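Trudia 旅行日志数据集 README

版本 0.3,Wed 12 May 更新。整理:董子萱(Zixuan Dong)、于沛瑶(Peiyu Yao)。

赶着传的,文档先凑合看,八月再补全。

# 内容

长途旅行者自己写的日志,一行一段行程。共 2,000 多行,36 位作者。飞机、火车、渡轮都有,步行段没收。

# 字段

- trip_id:行程编号,同一趟来回共用一个
- dep_local / arr_local:出发、到达的当地时间
- tz_dep / tz_arr:时区名。不要用固定偏移,夏令时会错
- mode:air / rail / ferry
- note:原文备注,语言不统一,没翻译
- rest_day:到达后第一天干了什么,自由填写

# 时间怎么算

先各自转 UTC 再相减。直接拿当地时间减会出负数,跨日期变更线的那几段尤其明显,往东飞可能“到得比出发早”。不是脏数据,别删。

夜车只写了日期没写钟点的,dep_local 留空。不要补零点,之前补过,时长全乱了,已经退回。

# 已知问题

1. Tapio Hyvönen 的渡轮段有 2 条缺到达港,问过他,等回复
2. Čestmír Rusnák 那批备注是捷克语,变音符号在旧版里丢过,0.3 以经修好
3. 地名拼写没统一,同一个机场可能有两种写法
4. rest_day 里什么都有:睡觉、洗衣服、找吃的、在酒店健身房装哑铃。没做分类,要用的自己归

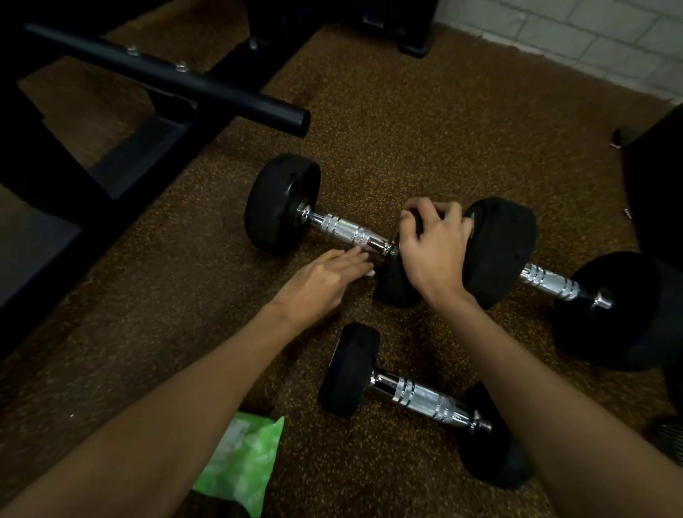 # 用法

CSV,UTF-8,逗号分隔。note 里有换行,读的时侯注意引号。Excel 直接双击打开会把日期改掉,用导入。

划分训练/测试请按作者分,不要按行随机。同一个人写法太像,分数会虚高。

# 许可

非商业随便用,注明 Trudia 就行。转载 note 整段原文先问一声。作者要求撤下的话下一版删。

# 待办

- 机场名对照表(蔡子轩在弄)
- 票价字段,要不要加还没定
- 渡轮段重查一遍

有错直接提 issue,附 trip_id。

分享 2 · 评论 2

© Trudia 整理组 | 联系我们 | 返回顶部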